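About Corano

Corano is a small company that helps people get unwanted software off their home and office computers. We are based in Meltedley and work with customers by phone, by remote session and at our front counter.

The company was started by Nadège Collet and Ynyr Wogan, who met while working the help desk at Courtois. Most of the calls they took there had little to do with the products they were supposed to support. People wanted to know why their home page had changed, why a search went to a site they had never heard of, or where a new toolbar had come from. The help desk script had no answer for any of it, so the two of them began keeping their own notes on what to remove and in what order. Those notes became our first removal guides.

What we do

We clean up browsers and operating systems that have picked up adware, search redirects, fake update prompts and bundled programs. We also check startup items, scheduled tasks and browser permissions, since a lot of unwanted programs come back through one of those after the main part has been deleted.

Our library now has 200 removal guides. They are free to read and you don't need an account. Each guide is tested on a clean machine before it goes up, and it is checked again when the program it covers changes its installer. If a guide no longer works, we take it down until it has been rewritten.

If you would prefer to have someone do the work for you, we offer remote sessions and walk-in service. We quote a price before we start. If your computer turns out to have nothing wrong with it, there is no charge for the check.

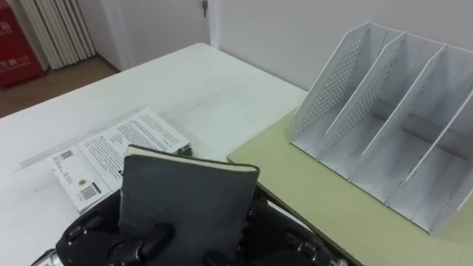

A dark gray hardcover notebook, held upright over a white tabletop.

Who we are

Nadège Collet runs the company and edits the guides. Ynyr Wogan handles testing and keeps the lab machines in order. King-fai Lo joined 3 years after we opened and looks after remote support. Blandine Marchal is at the front counter and answers most of the email. Évan Cordier writes for the site and maintains Illham, our browser checkup tool.

Illham lists the extensions installed in your browser and shows what each one is allowed to read or change. It does not remove anything by itself. We built it that way on purpose - plenty of people have an extension they want to keep, and we would like them to make that choice.

How we pay for it

Our income comes from support sessions and from service plans for small offices. We don't run pop-ups, we don't bundle other programs with Illham, and we don't accept payment to leave a program out of the guides. Software makers who disagree with a listing can write to us, and we will test the current version again.

Contact

The counter opens at 9 a.m. and closes at 5 p.m. We close for two weeks in August, but email is still read during that time. When you write, please include the name of your browser and the text of any message you are seeing - a screenshot is fine.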